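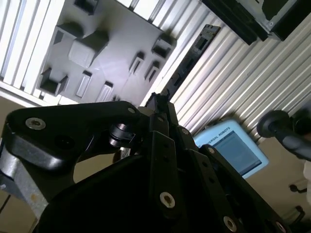
칸막이랑 비스듬한 홈이 있는 회색 판

접수번호 2551, 상태는 아직 진행 중이에요. 대장에 993번으로 올라가 있는 데스크톱인데, 전원을 누르면 팬은 도는데 화면이 안 떠요. 처음엔 모니터 탓인 줄 알고 케이블만 두 번 바꿨네요 ㅠㅠ 모니터는 다른 PC에 꽂으니까 멀쩡하게 나왔고요. 그래서 결국 본체를 열기로 했습니다. 전원선은 먼저 뽑았어요!

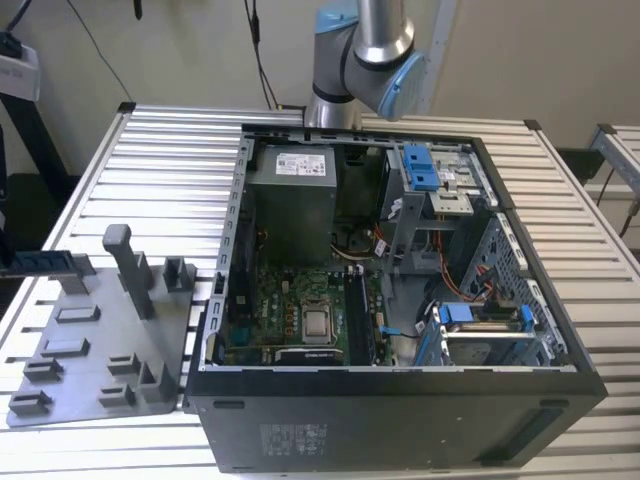
Mulcahy 전산지원팀 | 하드웨어 수리 기록

옆으로 눕혀서 옆판을 떼니까 메인보드가 훤히 보여서 좋더라고요. CPU도 그대로 드러나 있어서 이쪽은 먼지 안 들어가게 특히 조심하는 중이에요. 파란 걸쇠 달린 하드 쪽은 일단 손대지 않으려고요. 화면 자체가 안 뜨는 증상이라 하드는 나중 문제일 것 같아요. 파워는 라벨에 DELL이라고 찍혀 있고, 나머지 글씨는 너무 작아서 모델명은 아직 못 적었어요. 혹시 파워부터 갈아야 할까요? Pruden 창고에 남는 게 있긴 한데 300W짜리예요. 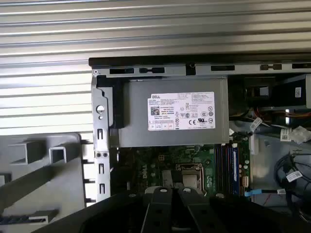
답글: 파워는 아직 주문하지 마세요. 팬이 돈다고 파워가 정상이라는 보장은 없지만, 메모리 접촉 불량도 증상이 똑같아서 돈 안 드는 쪽부터 보는 게 낫습니다. 한 개씩만 꽂고 켜 보시고, 슬롯도 바꿔 보세요. 켜기 전에 쿨러 다시 다는 것 잊지 마시고요.

아 맞다 쿨러! 감사합니다. 서멀 그리스는 Birby 서랍에 있을 텐데 오후에 찾아볼게요. 메모리는 양쪽 걸쇠부터 젖히고 빼서 단자를 닦은 다음에, 말씀하신 대로 하나씩 돌려 가며 켜 보겠습니다. 그래도 안 되면 Pollodent에서 쓰던 예비 파워를 빌려다 물려 보고 여기에 이어서 적을게요.
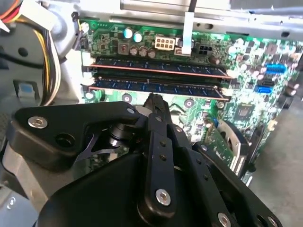
점검할 메모리 두 개와 슬롯 양 끝의 걸쇠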